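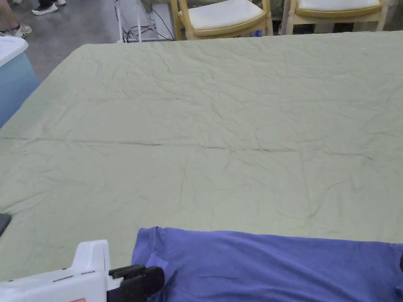 Attachment 1: folding station, green cloth on the table, gripper next to the purple garment

Ticket 242 - Folding demo, open day
Opened by: Birutė Ramanauskas
Assigned to: Halfdan Bjarnason
Priority: high until the doors open, then normal
Status: resolved, one item carried over

Problem as reported
Folding demo stalls at the first grasp. The gripper goes down at the left side of the garment, closes, and comes up with garment and tablecloth together. Happened on 3 tries in a row during the morning run-through. No error in the log, so as far as Romer is concerned the grasp was good!

Log

8:40 - Birutė
Restarted Romer, same result. The arm is moving beautifully, by the way, much smoother than in January. It just loves that cloth.

8:55 - Halfdan
Looked at the attachment. The cloth has a lot of small ridges in the upper half and a long fold crease across the middle. Our height setting was taught on a bare table at Jultbridge, so every ridge eats into the clearance. Can you pull it tight and clip it underneath?

9:10 - Birutė
Clipped on both long sides. Better - garment only on the first try, cloth again on the second.

9:20 - Halfdan
Raise the closing height by 3 mm and drop the closing speed to 40 percent. Don't touch the approach angle, Josée spent ages on it.

9:35 - Josée Doucette
Confirming please don't touch the approach angle :)

9:50 - Birutė
Ran it with the new values. Clean grasp, clean lift, sleeve over, second fold, done. I may have cheered. Saved as profile "openday_b".

11:30 - Teodora Hodžić
Visitor update. A school class from Butkienė came through and stayed for four full cycles. They wanted to know if it does socks (not yet) and fitted sheets (can anybody?). One miss in that session: a boy handed us his hoodie and the drawstring caught in the jaw. Stopped, opened by hand, restarted, no damage to either party.

14:15 - Halfdan
Great stuff. For the afternoon please stick to the Jumadik shirts, no drawstrings.

16:45 - Birutė
No cloth pickups after lunch. Closing the main issue.

Cause
Closing height taught without a cloth, wrinkled cloth on the day.

Fix
Cloth clipped tight, profile "openday_b" loaded.

Carried over
Drawstring handling, moved to ticket 400. Euan Gillies has asked to have the hoodie case on his bench first thing, and he sounds thrilled about it.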